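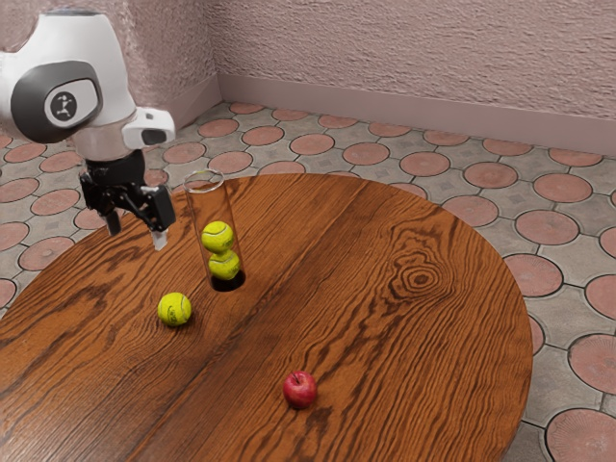 Image: Peter Kadlec / Listullow Household Help

White rings on a round wooden table, will oil bring them out?

Asked by Adesuwa Briggs, 2022-11-22

I bought a second-hand round table in October and it has three pale rings on the top where somebody put mugs down. They are flat to the touch and you can only see them properly from the window side. The seller said it was oiled, but I have my doubts because water sits on it in beads and the surface is quite shiny.

I have wiped it with washing-up liquid and a damp cloth. No change. I also have a tin of Grindus table oil left over from doing a chopping board. Can I put that straight on, or does the whole top need sanding first? I have a quote of 288 to have it stripped and refinished, and I would like to avoid that as the table cost less.

3 answers

Kerstin Aasen
Accepted answer

Don't oil it yet. If water beads and the top is shiny it is probably lacquered or French polished, and oil will sit on top and go sticky.

Find out what the finish is first. Pick a spot on the underside of the rim where the same finish has been used. Put a little methylated spirit on a cotton bud and hold it there for half a minute. If it goes tacky, you have shellac. If nothing happens it is more likely a modern lacquer or varnish. Keep the spirit well away from the top.

White rings are usually moisture caught in the finish. Dark ones have gone through to the wood and are a different job. For white ones, try this in order and stop when the ring has gone:

Lay a dry cotton tea towel, folded once, over the ring. Iron on low, no steam, water emptied out. Press for five seconds, lift, look. Repeat up to six or seven times. Don't leave the iron standing on it.

If there is still a shadow, rub in a bit of plain petroleum jelly, leave it overnight and wipe it off.

Last of all, a very fine abrasive. I use cream metal polish on a soft rag, along the grain, a few strokes only. It will leave that patch a different sheen, so wax the whole top afterwards to even it up.

On shellac go very gently with the heat or skip to the jelly. On a veneered top, don't sand at all unless you know how thick the veneer is.

Njål Nordin

Mayonnaise. My mother did it for years. Leave it on for an hour and wipe off.

Comment from Sigrun Forsberg: It's only the oil in it doing the work, so the petroleum jelly above is the same thing without the smell.

Sigrun Forsberg

I agree with Kerstin about testing first. Two things to add.

If you do end up having to sand, don't go in at 80 grit like the man in the shop told me. I started at 120 and finished at 240, and the top was smooth enough for oil. I have seen people recommend going up to 800 but that is for rubbing down between coats of lacquer. On bare wood it closes the surface and the oil doesn't soak in.

Also, 288 sounds fair for a full strip. I was quoted more than that by Bunnag for a smaller one, and that was without the legs.

Comment from Adesuwa Briggs: Spirit test did nothing, so lacquer I think. Did the iron on low and two of the rings have gone. The third is fainter. Will try the jelly tonight.

Comment from Kerstin Aasen: Good. Give it a full night before you decide, and use coasters in the meantime.

Viewed 1,910 times. 57 people found this page useful.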